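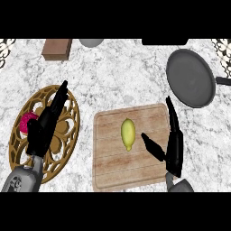 An ornate trivet on a pale, grey-veined marble worktop.

The Return of the Shared Kitchen

Skakirwood has been without a bakery for most of a generation. Its residents grew used to buying bread in Ollar, and those without a car grew used to asking a neighbour. The opening of a shared kitchen in the old wash-house behind the parish hall has changed that arrangement, and has raised a wider question for small settlements: how much cooking equipment does each household need to own?

The kitchen is run by the Ekard Trust, which took on the lease in October. Members pay a yearly fee and book by the half-day. The Trust supplies the ovens, cold storage and worktops, and members bring their own ingredients. A village of 900 people might be thought too small to support such a scheme, yet the morning bookings are regularly full and a waiting list has been opened for the weeks before Christmas.

Shared cooking is an old practice. In many parts of Europe the village oven was lit on fixed days, and families marked their loaves so that each could be told apart when the door was opened. Fuel was costly, and a large oven heated once made better use of it than a dozen small fires. The arrangement declined as iron ranges became cheaper and, later, as gas and electricity reached the countryside. By the middle of the last century many of the old ovens had been bricked up or put to use as stores.

Saoirse Keogh, who manages the bookings at Skakirwood, considers that the present revival has different causes. "Fuel is part of it," she says. "But most of our members have a perfectly good cooker at home. They come for the space, and they come to cook beside other people."

The membership is mixed. Two members bake for sale and hold the necessary registration. Others make jam in quantity, prepare meals for elderly relatives or cook for family occasions that a small flat could not accommodate. The Valentini family, who farm on the Ollar road, book the kitchen each summer to bottle tomatoes, a task that occupies four of them from early morning until dusk. 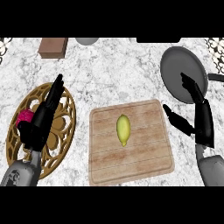

A grooved wooden cutting board set on marble.

Such schemes are not without difficulty. Insurance was the largest single cost in the Trust's first budget, and rules on allergens required a separate set of shelves and a written cleaning record. There have been disagreements over noise, over parking and over the proper way to leave an oven. A proposal to open in the evenings was withdrawn after objections from the houses opposite, although it is expected to return in a revised form.

The Trust has also had to decide how far the kitchen should serve those who cannot pay. At present a number of sessions are offered free of charge on the recommendation of the local surgery — a measure which the trustees describe as a trial. Take-up has been slow. Miss Keogh believes that the form is too long, and a shorter one is being prepared.

Other villages have begun to enquire. Visitors from Ollar have asked to see the accounts, and almost all have wished to know whether the kitchen could survive without its grant. The trustees' present answer is that it could not, though the gap between income and running costs has narrowed. The lease comes up for review in two years.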